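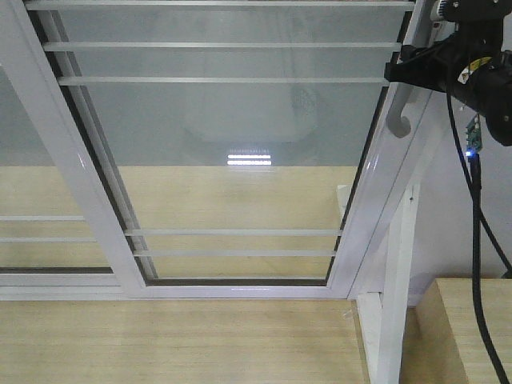
*Fig. 1. Practice window, sliding pane. White aluminum rails, dark gasket at the glass, horizontal bars across the pane.*

## Unit 2: Cleaning a sliding window without making it worse

Read this before the practical. Most of you have cleaned a window before, and most of you did it with a paper towel and optimism. We'll be using neither.

### Look first

Glass lies. In Fig. 1 the upper part of the pane is mostly giving back the ceiling light, while the lower part lets you see through to a pale wooden surface. You could polish that upper half for an hour and still be admiring a reflection. Move your head, then decide what is dirt.

Mark what you find on the Zilari sheet, using the proper terms:

- **Rail:** the white aluminum border. Glossy, so it shows every drip you leave on it.
- **Gasket:** the dark rubber strip where glass meets metal. Do not scrub it. Do not pick at it, either, however satisfying that may be.
- **Bar:** the horizontals. Every bar has a top edge, and dust has known this for years.
- **Handle:** if there is one, it's a separate job and comes last.

### Mixing

Use the Isell concentrate, 20 mL to 2 litres of cool water. Doubling the dose doubles the rinsing. The colour of the mix tells you nothing, so measure.

### Order of work

1. Dry brush the track and the corners.
2. Wipe the bars you can reach, left to right.
3. Wash the pane from the top with the Trellus sleeve.
4. Pull the squeegee down in overlapping strokes, wiping the blade each time.
5. Dry the gasket line with a folded cloth.

Last term somebody proposed a shortest-path route around the bars, which we now call the Dijkstra method. It saved very little walking and missed two corners.
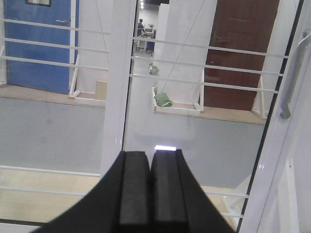 Handles deserve a paragraph of their own. A curved metal one collects fingerprints on the inside of the bend, where the cloth tends not to go. Thread the cloth behind it and pull it back and forth — gently, please — then dry the frame beside it and run a fingertip down the black seal to check for water.

Anything behind the glass is out of scope. If a door over there has scuffed paint, you may feel sorry for it, but it isn't on your sheet.

### Before the practical

Bring two cloths and a pencil. Sheets go in the tray by the sink, with the unit number in the top corner.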